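Cakness Village Hall and Reading Room
Minutes of the November meeting, held in the small hall at 7.30 pm

Welcome and apologies
The Chair welcomed everyone in from the rain and thanked those who had come early to put the heating on. Two apologies had been received. The minutes of the last meeting were read through, one spelling was put right (Prelirlow has only the one w) and they were signed.

Matters arising
The gutter over the back porch has been cleared at last and the puddle by the step has gone, to general relief. The piano tuner has still not replied, and the Secretary will try again.

Reading Room
Members had a long and very friendly talk about the Reading Room, which has had a lovely autumn. There were 396 loans over the season, helped along no end by the box of large-print novels passed on to us by the Prelirlow group. It was agreed that the table should stay where it is for the winter, and that brown paper is a perfectly good covering for it until the new cloth is hemmed.
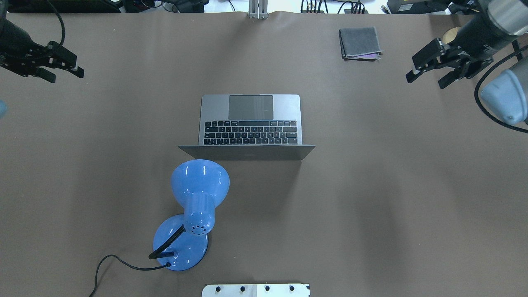 The Reading Room table, with laptop and blue desk lamp.

It was asked whether the catalogue might be typed up, as the card index is getting rather hard to follow and some of the older cards are in pencil. All were in favour, and the Secretary will make a start on local history and carry on from there as evenings allow. Several members hoped the card index would be kept as well, for old times' sake, and this was agreed.

Winter supper
The supper will begin at 6 pm and tickets will be £5, the same as last year. There was a good deal of discussion about soup. Leek and potato was the clear favourite, with a tomato one for those who don't care for leeks, and bread from Arance as usual, ordered the week before.

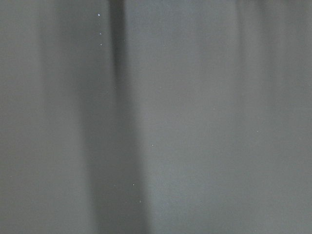
We have 54 chairs fit to sit on, so tickets will stop at that number and anyone helping in the kitchen is asked to count themselves in. The Ağca café has very kindly offered us the loan of its big urn, and a card of thanks went round the table for signing.

Any other business
The lost property box is full again and now holds about 6 umbrellas. Please do come and claim them. The noticeboard key should be hung back on its hook after use.

The meeting closed at 9.10 pm, with tea and the last of the ginger cake. The next meeting will be in January, same time, in the small hall.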